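Sorting small parts by color when the colors are nearly the same

Stekament
Posted 11/30/20
I keep a bin of small plastic discs and pegs for a counting and matching set. Most are pastel. My problem is the surface I sort on. I use a dark gray marbled tabletop, and the pale pieces read well against it, but anything black disappears unless the light comes in low. 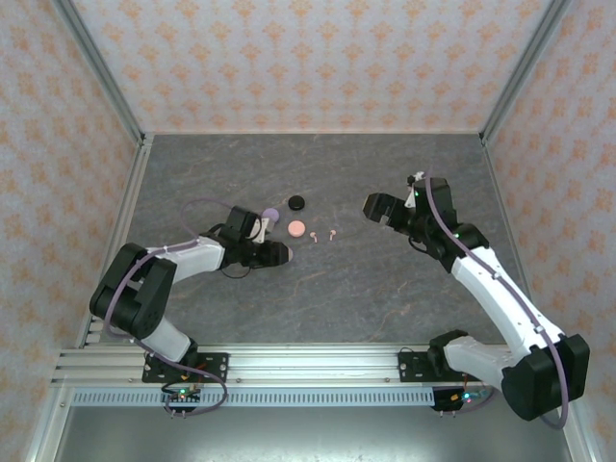 I have tried a white tray. Then the black is fine and the pale pink pegs wash out. Does anyone use a mid-tone surface that handles both?

Nseir
Matte mid-gray mat, 24 inches on the long side. Avoid anything with veining. Mottled patterns break up the outline of small parts, and that hurts more than low contrast does.

Carach
Disagree on the veining. I have sorted on slate for 8 years and the pattern stops registering after a week. Gloss is the real issue. A shiny black disc on a matte dark top is easy to find by its highlight. A matte one is not.

Nseir
That works for one disc. Try it with 82.

Grimska
Separate the black pieces first and give them their own light tray. Two surfaces, no compromise. I also stand pegs upright, because they roll when they are on their side.

Stekament
Two trays is probably where I end up. Related question on color names. I label pieces "lavender" and "pink," and under a warm bulb I mix them up. I want a reference object in a known lavender to keep by the bin. Candidate:
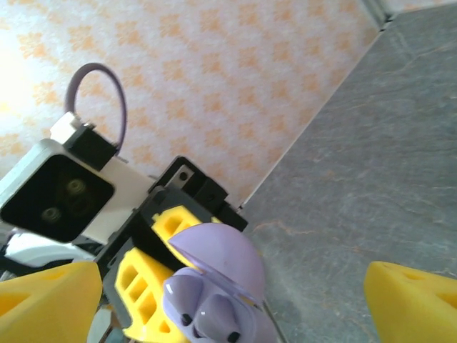

Earbud case in lavender, lid open, both buds in.

Carach
Too glossy for a reference. The highlights shift the color with every change of angle. Use a painted card.

Hertta Laaksonen
I would go further and skip reference objects. Change the bulb. With a neutral one, lavender and pink separate without help. I replaced mine in May and relabeled 2 drawers that had been wrong for a long time.

Grimska
A bulb does not help if the set gets used in another room. Card in the lid of the bin, same plastic as the parts if you can get an offcut.

Stekament
Offcut is a good idea. I will do the card and the bulb. Still undecided on the mat.

Nseir
Mid-gray. No veining.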